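How to Check Your Voter Registration and Find Your Polling Place

If you have moved, changed your name or skipped the last couple of elections, check your registration before the next one. It takes a few minutes online. Fixing a problem can take several weeks, so start early. For a spring election, February is a good month to do it.

The steps below use Sarkar County as the model. Other counties have different menus, but the order of the steps is much the same.

What you need

Your full legal name as it appears on your ID
Your date of birth
Your current street address, including the unit number
The last four digits of your Social Security number, or your driver's license number

Step 1. Look up your record

Go to the county elections page and choose "Voter Lookup." Type your name exactly as it is on your license. If you have a hyphenated last name, try it with the hyphen first and then with a space. Older records were typed in by hand and the two forms are treated as different names.

If nothing comes up, try your previous address. Many people who think they have been removed from the rolls are still listed where they used to live.

Step 2. Read the status line

Your record will show one of three words.

Active means you are registered and can vote in the normal way.

Inactive means that mail sent to you came back or that you did not answer an address notice. You can still vote in Sarkar County, but you will be asked to confirm your address at the table.

Pending means your application has not been finished. Call the elections office and ask what is missing. Usually it is a signature.

Step 3. Check the address and precinct

Look at the street number, the unit number and the ZIP code. A wrong unit number will not normally move you to another precinct, but it can keep your mail ballot from reaching you.

The precinct number is printed under the address. The precincts on the east side of Penditz were redrawn after the last count, and everyone north of the rail line now votes in precinct 88. If your old voter card shows something else, go by the website.
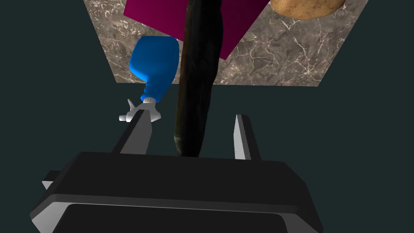
A potato, a blue spray bottle and a dark cucumber.

Step 4. Fix anything that is wrong

Choose "Update My Record" and fill in only the fields that have changed. At the end you will get a confirmation number. Write it down or print the page.

If you would rather use paper, pick up a form at the county building, the Penditz library or the Fledimine town office. Sign it in ink. The form must be received by the deadline, so a postmark on the last day does not count.

Check your record again two weeks later. If the old information is still there, call with your confirmation number in hand.

Step 5. Find your polling place

Scroll down to "Where Do I Vote?" The page gives the building name, the street address and the entrance to use. Fledimine has two polling places on the same road, one at number 700 and one at number 780. They serve different precincts and poll workers cannot move you from one list to the other.

Polls open at 7 a.m. and close at 8 p.m. If you are in line at 8 p.m., stay there. You are allowed to vote.

Campaign signs, buttons and shirts have to stay at least 50 feet from the door. A jacket over the shirt is fine.

Step 6. Look at the sample ballot

The sample ballot is posted once the candidate list is final. It shows the races and questions for your precinct only. You may print it, mark it and take it into the booth with you.

Voters in the Zurkolance school district should look at the back page as well. The school board seats and the bond question are printed there.

If your name is not on the list

Ask the poll worker to check the spelling and then to check the supplemental list, which has late registrations. If you still are not found, ask for a provisional ballot. You will fill out an envelope with your name and address, and the county will check it after the polls close. Keep the receipt. It has the code you need to find out whether your ballot was counted.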